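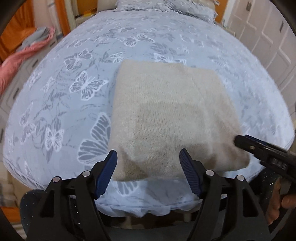
Jaws wide open over the beige knit, butterfly sheet underneath.

OK a few people asked how I keep the hand grippers in shape, so this is a thread on the Ondent pair we run at Tundent. Mostly pads and pins. Some complaining.

The short version is that a hand gripper is a simple thing with a lot of places for fuzz to go. If you only ever pick up blocks and cups you can ignore it for weeks. Ours do clothes and bedding, so no such luck.

Start with the pads. Ours are blue with little ribs across them, and those ribs are what hold a fuzzy sweater without you having to crush it. They're also a comb! Every knit leaves something behind, and once the grooves fill up the fabric starts sliding and you start squeezing harder without noticing.

So I brush them. Old toothbrush, dry, along the grooves and then across. If it's bad I go in with a wooden toothpick. I stopped using alcohol wipes on pads after I got one set that went shiny and slick on me. Might have been the wipes, might have been age, I'm not running that test again.

Pads go on in pairs. If the left one is worn, the right one gets changed too, even if it looks great. One new pad and one old pad means the two tips don't meet flat, and then thin stuff twists when you close on it (pillowcases especially, they will walk right out the side).

I keep the half-worn ones in a jar for practice days. There are 20 in the jar right now. I am not throwing them out, don't start.

Now the pins. Look at the open jaws up top and you can see four round silver heads where the arms pivot. Those are the part I care about most, and they get the least attention from everybody else.

What I do: trigger hand off, then push each finger side to side with a thumb. I'm feeling for a click. A tiny bit of give is fine. A click means the hole is getting bigger or the pin is backing out, and either way that gripper goes to the bench.

Then open it all the way, as wide as it'll go, and close it slowly. Both sides should start moving together and arrive together. If one lags, nine times out of ten there's a thread wrapped around a pivot. Tweezers and a bright lamp. I once pulled out a piece of gray yarn as long as my finger and the thing closed like new.

No oil!! I know it's tempting. Oil on a joint that lives next to bedding makes a nice sticky lint felt, and then it ends up on somebody's blanket. Dry lube, a speck of it, on the end of that same toothpick. Wipe. Work the jaws. Wipe again. 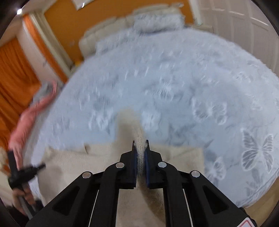
Priedītis
Hand gripper setup and repair, Tundent

Fold test on a cream blanket. My favorite check, and it takes no tools. Pinch a small fold between the two pads, lift it a little, hold, look at it from behind the tool.

What I want is a ridge that comes up straight between the tips. If it leans, one finger is reaching the middle first. If the fold bunches at the very end and goes slack lower down, the pads are touching at the tips and gapping behind. Most of the time that means somebody pressed a pad on in a hurry (me, in August, several times).

I do it on something soft and lightly textured. A stiff towel hides everything, it'll stand up for any gripper in any condition. Blankets tell on you.

Also worth doing: turn your wrist while you hold the pinch. Loose pins stay quiet when the gripper points straight ahead and then they sag the second you roll it over. I missed that for ages because I only ever tested pointing forward.

Fixing a lean is usually just reseating. Pad off, scrape the old adhesive down to bare plastic, new pad on, clamp it shut on a folded index card and leave it alone over lunch. The card spreads the pressure so you don't squeeze all the glue out one end.

If reseating doesn't do it, I swap the finger. Two screws on our version, easy. Snug them, close the jaws once so everything settles, then tighten for real. Tighten first and you lock the lean in. Ask me how many I did backwards.

Spares come out of the Prukness bin, top drawer, and please write down what you took. Our last pads got to 721 grabs before the ribs went flat, and I only know that because somebody kept the sheet up to date for once.

Oh, and match your tools. When you're working with 2 grippers at once, they need to feel the same in the hand. One stiff and one loose and you'll favor the loose one all day — then that one wears faster and it gets worse. I do both on the same afternoon, usually Thursday, so they age together.

Things I still haven't figured out: the faint squeak at full open on the older one. Pins are clean, pads are new, screws are snug. It squeaks. It works fine. If you have the same squeak please tell me what you did.

Next one will be about the handle side, trigger springs and so on, once the new springs show up.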